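3.2 Items and sorting trays

The household small-goods set used in this study holds 44 items, chosen from what people keep in kitchen and bathroom drawers. It includes snack packets, rolls of tape, bandage boxes, spools and short lengths of cord. Packets were bought from Bepari and the remaining goods from Fastora, both in July. Each item was weighed and given a code before use.

Items were sorted into shallow black trays with raised walls and more than one compartment. The tray was placed on a dark gray work surface, and its position was left alone until a sorting round was over. 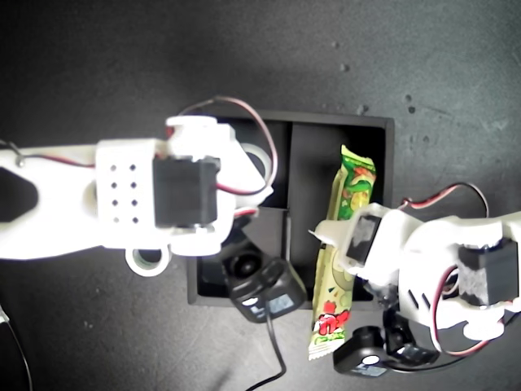 Compartments were assigned by shape. Flat, flexible goods such as packets went to one side and round goods to the other. Anything that fit neither group was set aside and coded separately. A full round ended when every item on the list had been placed or set aside. We recorded 2000 placements, of which 1805 were kept for analysis after entries with missing codes were removed. Round goods made up 903 of the kept placements.

3.3 Round goods

Tape was the hardest of the round goods to code. The Grelter list treats a roll as a cylinder, while the Trakex list treats it as a ring, and the two give different compartments. We followed Trakex and recorded the outer width, the width of the hole and the type of core for each roll.

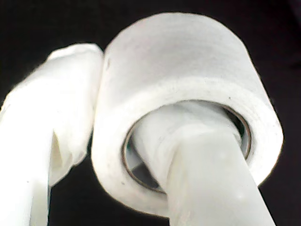
Figure 1. Roll of white tape with cardboard core, coded as a ring.

Rolls with a crushed core were coded by outer width only. Spools were measured the same way, with the flange counted as part of the outer width.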